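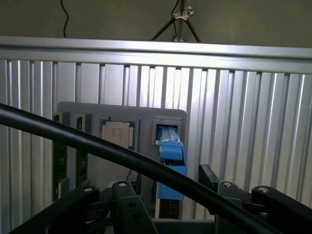 Two green boards upright in their slots, left side of the gray plate.

Custard tarts. I said I'd write this up after the Grimden bake sale and then I didn't, so I'm doing it now in one go. It's long. Mute me if you don't care about egg yolks.

I mean the Portuguese kind, with the dark spots on top and the flaky shell. The pale English ones with nutmeg are good too but that's another thread and I've made them maybe twice.

I learned these from Conceição Carvalho, who ran the morning shift at Nic Giolla when I worked the counter there. I was hired to sell bread. She needed a second pair of hands for tins one June and I never went back out front.

She made 50 before opening and they were gone by mid-morning. In summer we did a second tray. I've tried to keep to her way of doing it, with a few changes for a home oven that I'll point out as I go.

Pastry first. You can use bought puff pastry. I do, most of the time. Get the all-butter kind and check the label, some of the ones that say "buttery" on the front have no butter in them at all.

Unroll the sheet on a floured counter while it's still cold. Brush off the flour, wet the surface with a little water, and roll it back up from the short end into a tight log. Tight matters. If there's a gap down the middle you get a hole in the bottom of every tart.

Wrap the log and put it in the fridge for an hour. Overnight is better. I've left it two days and it was fine. After three it goes gray at the ends, which looks bad but you can slice that off.

Cut the log into rounds as thick as your thumb. Put one round in each cup of a muffin tin, cut side facing up so you see the spiral. Leave them for 10 minutes so they soften enough to press.

Dip your thumb in cold water. Press down into the middle of the spiral, then work the pastry out and up the sides, turning the tin as you go. You want the base thin and the rim a bit thicker. Bring it just above the top of the cup.

My first few trays had thick bases. The sides came out crisp and the bottom was like wet bread. Press harder than you think you should. If you tear it, pinch it shut with a wet finger.

Put the lined tin back in the fridge while you do the custard. If your fridge is full, the freezer is fine for this part.

Now the syrup. Sugar, water, a cinnamon stick, two wide strips of lemon peel with no white on them. Bring to a boil and let it go three minutes without stirring. Take it off the heat and leave it. That's all.

People ask about a thermometer. Conceição had one hanging on a hook over the stove and I used it for syrup every day, so if you own one, use it. At home mine broke and I've gone by the clock ever since. Same tarts.

Custard base: whisk a few big spoonfuls of flour with a splash of cold milk until there are no lumps. Heat the rest of the milk until it steams. Pour the hot milk into the flour paste slowly, whisking, then put it all back in the pan and cook until it's thick like glue for wallpaper.

Pour the syrup into that in a thin stream. Fish out the peel and the cinnamon stick. It will look far too thin at this point. Keep going.

Let it cool until you can hold a finger in it. Then whisk in six yolks. If you go in too hot the yolks scramble and you'll see little yellow threads. You can strain those out and carry on but you've lost some of the egg, and the tarts set softer.

Strain it anyway. I skipped this for a year out of laziness and every batch had one tart with a bit of something chewy in it. Pour it through into a jug, you'll want the spout.

Fill the cups three quarters full. I'm going to repeat that. Three quarters. It puffs up in the oven and then sinks, and if you fill to the top it boils over the rim, runs under the pastry and welds the tart to the tin.

Oven. As hot as it goes, top shelf, and let it heat for a good half hour before the tray goes in. The bakery oven was much hotter than anything you or I have at home. This is the main reason homemade ones don't get the spots.

What I do about it: put a heavy baking sheet or a pizza stone in while the oven heats and set the muffin tin straight on it. The base cooks from below and you can leave the tarts in long enough for the top to color without the pastry going soggy.

Start looking after 12 minutes. The custard should be domed and wobbling, with dark patches starting. Some ovens will get there in 12, mine wants closer to 16. If the pastry is brown and the tops are still yellow, switch the broiler on for one minute and stand there and watch it.

Do not go and answer the door during that minute. I lost a full tray to a package.

Let them sit in the tin for five minutes, then lift them out with a butter knife onto a rack. They drop in the middle as they cool. They're supposed to. I had someone hand one back over the counter once because it had "collapsed."

Eat them the same day. Slightly warm is best. Cinnamon on top if you like it, powdered sugar if you like that, both if you're Fergal Corrigan, who also puts jam on them and won't discuss it.

Next day they can be brought back in a hot oven for a few minutes. Never the microwave. The custard survives it but the pastry turns to leather.

Okay, tins. I get asked about these more than anything else. The proper ones are little flared metal cups, sold loose. I bought mine from Jeminero years ago and they're thin, dented and still the best thing in my kitchen. They heat fast.

A dark muffin tin is a decent second choice. Silicone is no good for this. The sides stay pale and they bend when you lift the tray, and then you have custard in the bottom of your oven.

Don't wash the metal cups with soap every time. Wipe them out while warm, dry them properly, stack them. Jarlath Brennan put a set of the shop's through the dishwasher and they came out orange with rust. He bought the replacements himself, to be fair to him.

Milk. Whole. I tried it with 2% when that was all I had and it was thinner and a bit sad. Some recipes use cream. I find it too rich with that much yolk, but Ita Mulcahy swaps in cream for a third of the milk and hers sold out before mine at the sale, so make up your own mind.

Vanilla: Conceição didn't use it. I put in a little, half a teaspoon, after the custard has cooled. If she's reading this, sorry.

Egg whites. You'll have six left over. Freeze them in an ice cube tray, one per hole, and label the bag once they're solid. I make meringues out of them or put them in pancake batter. They keep for months.

Someone in the replies last time told me the recipe goes back to 1748. I've heard a lot of dates for it. I don't know where that one comes from and I haven't seen it in any book I own, so I wouldn't repeat it.

On the sale, since a few of you wanted to know how it went. It was in the hall at Grimden, doors at nine. I brought four trays and baked the last one that morning, so they were still warm in the box.

Daithí Breathnach was on the next table with his porter cake and we swapped at the start, before the doors opened. His was very good. He bakes it two weeks ahead and keeps it wrapped in a tin.

I priced mine too low. Next time I'll charge a bit more and do fewer. By the fourth tray I was pressing pastry with my thumb gone numb and you could tell, the rims were all over the place.

I also should have brought boxes. I had paper bags, and custard tarts in a paper bag last as far as the parking lot. Ralow sells flat cardboard ones that hold six and fold up without tape. I've ordered a stack.

A few things from the replies as they come in. Yes, you can freeze them, but do it before baking and without the custard. Line the tin, freeze the shells hard, pop them out and bag them. Put them back in the tin, fill from frozen and add a couple of minutes.

No, I haven't tried it with oat milk. If you have, tell me what happened with the flour paste, I suspect it would thicken faster.

Yes, margarine puff pastry works. It rises fine and it's cheaper. You taste the difference more when they're cold.

For the person whose custard split: your syrup was probably still too hot when the yolks went in. Let it sit longer. Stir it now and then so it doesn't get a skin.

For the person whose pastry slid down the sides: the log was too warm when you pressed it, or the tin didn't go back in the fridge. Chill it until it's firm to the touch, then fill.

I've got a log of pastry in the fridge now and I'm baking it off tonight. I'll add the oven times for the smaller cups under this post when they're out.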